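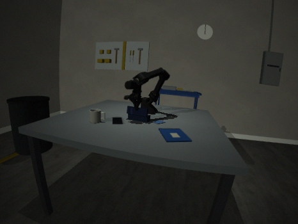
Babar Minhas wrote in after the first release to ask why a data card needs house rules when everything in it happens in a simulator and no real mug can get broken. We have been chewing on that question ever since, and this README is more or less our long answer to him. Thank you, Babar, and sorry it took us until March!

Print this page | E-mail this page

# Orakzai Tabletop Set: data card and good practice notes

Orakzai is a set of 1113 simulated tabletop episodes, put together under the Turneo project for people who train and test arm policies. The room and its table are rendered, and so is the arm. We'd love for you to use the set, pull it apart, and send us your complaints, and all we ask in return is that you read the rules below before you publish a number that came out of it.

## What an episode holds

Each episode has a scene view, a close view from near the gripper, joint positions, gripper commands, and a one-line task written in plain words. The views share one clock. If you resample one of them, please resample the others too, and say so in your write-up (we got this wrong ourselves in an early draft, and it cost us most of a month to find).

Of the full set, 1000 episodes are for training and 92 are for testing. The remaining episodes are a practice pack, meant for checking your loader and your plots. They should stay out of any reported score, even a friendly one in a slide deck.

## Rules for recording

These apply to anyone adding episodes through the Dravstead recorder.

1. Write the task line before you start the episode. A line written afterward tends to drift toward whatever the arm ended up doing.
2. Keep failed episodes. Mark them failed, give a short reason if you have one, and leave them in.
3. Set joint speed and force limits as if the arm were real. A policy that has learned to slam into a simulated table will carry the habit with it.
4. Don't brighten or sharpen the views before upload. Dim rooms and hard shadows are part of what a policy has to cope with, and anyone who wants a cleaner picture can make one on their own copy.
5. Record the seed, the scene version, and the recorder version. All three, please, every time.

## Rules for the close view

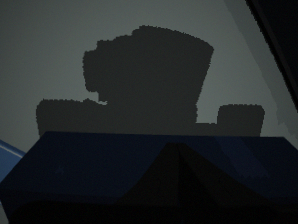 Varetti users have asked more than once whether we could crop out the gripper housing, seeing that it takes up so much of the picture and moves so little. It's a fair request, and we went back and forth on it for quite a while. In the end we kept the view whole. The housing gives a steady reference for where the fingers are, and a crop that suits one policy may throw away just what another one needs.

So, for this view:

- Ship it uncropped. If your model crops on load, put the crop in your config where other people can find it.
- Label an object only when you can name it from the close view itself. Dark shapes with rough outlines get the label `unknown`, and that is a perfectly good label.
- Never copy object names across from the scene view without setting the `borrowed_label` flag.
- Two people label each test episode separately, and they compare notes only once both are finished.

## Reporting results

Please run at least 5 seeds and report every one of them, along with the average. Say which scene version you used. If you tuned anything on the test episodes, even by accident, just tell your readers. We have all done it, and a plain sentence in the write-up is worth a good deal more to them than a slightly higher score.

Results from Orakzai tell you how a policy does in Orakzai. They are not a safety test, and we would be very unhappy to see them used as the reason to switch on a real arm with people standing nearby. A real cell needs its own risk assessment, its own stop button, and somebody on site who has the authority to press it.

## Known gaps

- There is one room layout and one arm.
- Task lines are in English only.
- Some older episodes lack the recorder version. They carry `recorder: missing`, and we won't be guessing at it.

## Changes and questions

Open an issue with the episode number in the title. We read new issues on Friday and try to answer the short ones the same day, though the longer ones can sit a week or so while we rerun things. If your fix changes a label, include both the old label and the new one in the issue text.

Print this page | E-mail this page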